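Kitchen duty at the Edgate open day

I got to Edgate a little after nine in the morning, well before the doors opened, and the woman who runs the robot kitchen was already on her second coffee. She had agreed to talk to me as long as I didn't mind being interrupted, and we were interrupted constantly, which was half the fun.

Her group is called Velard. They share the ground floor of the old Bikeck building with two machine shops and a bike frame builder, and every July they let the public in. Last year 131 people signed the guest book. This year it was 197, and she's pretty sure plenty of the kids didn't sign.

"The first year we did slides," she told me. "Slides! People were so polite about it. Then someone's little boy asked if the robot could make breakfast, and we threw out the slides."

So now it's a play kitchen. The arm works over a white table set with toy food and a few dishes, and visitors get to ask for things. Put the strawberry in the bowl. Move the orange. She likes toy food because everyone from age three up knows what it is, and because a dropped toy doesn't leave a mess.

"I could show you a metal block going into a metal slot, and it would be a much cleaner demo," she said. "But you wouldn't have an opinion about it. With food everybody has an opinion! They'll tell the arm it's doing it wrong."

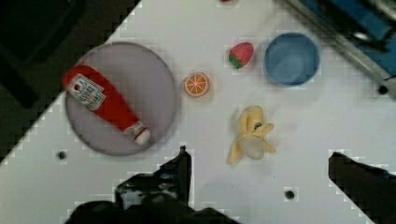
"What I want people to notice is how much is going on before anything moves," she went on. "You and I look at a table and we've already decided how we'd grab everything on it. The arm has to work that out, every time. A bottle is long and it can roll. Fruit is all curves. A bowl has a rim, and the rim is great if you come at it from the right side and terrible if you don't."

I asked which object gave her the most trouble while they were getting ready, and she answered before I'd finished the question.

"The banana. It's peeled, so you've got these flaps going every which way, and which part is the banana? Where do you hold it? I had one of our interns practicing with it for most of an afternoon. We all got very attached to that banana."

The group logged 3916 practice grasps in the run-up to the open day, and she says you learn more from the bad ones. They keep a wall chart of misses. I'd hoped for a funny story behind each one, but most of the notes are things like "came in too low" or "let go early." She loves that chart. She took me over to see it twice.

The control software is their own. They call it Avotiņš, and she spelled it out for me slowly, with the little mark under the n, and made me write it down again when I got it wrong. It runs on one ordinary desktop computer under the bench. A full reset of the table takes 38 seconds if two people do it, and by noon the kids had taken over that job completely.

"That's my favorite part," she said. "They reset it harder than we would. They put the fruit right up against the dishes. They turn things around. I've learned a lot from eight-year-olds about what a difficult table looks like."

We stopped there for a while so she could answer questions from a retired couple who wanted to know if it could load a dishwasher. (No, and she was cheerful about it.) When she came back she wanted to talk about clutter.

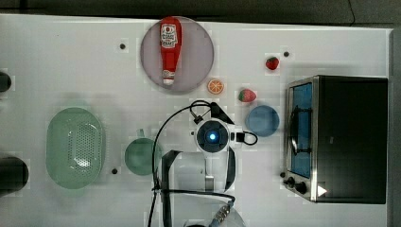 "A bare table is easy, and real kitchens aren't bare," she said. "Once you have an oven taking up one side, and a colander, and a mug with a handle, the arm needs to think about its elbows, so to speak. And the cables! Ask anyone who works with arms about cables. I spend more of my week on cables than on anything you'd call intelligence."

Does she get nervous with a crowd watching?

"Every single year. But people are so kind to it. It misses, and they groan, and then they lean in closer – they really want it to get the thing. You can't buy that. I go home hoarse and I'm happy for a week."

She'd like to add a drawer next summer, one that the arm has to open first to get at the dishes. There's also talk of letting visitors bring in an object from home, provided it's smaller than a loaf of bread and not alive. She was still going over the rules for that with me when a girl in rain boots tugged at her sleeve and asked whose turn it was.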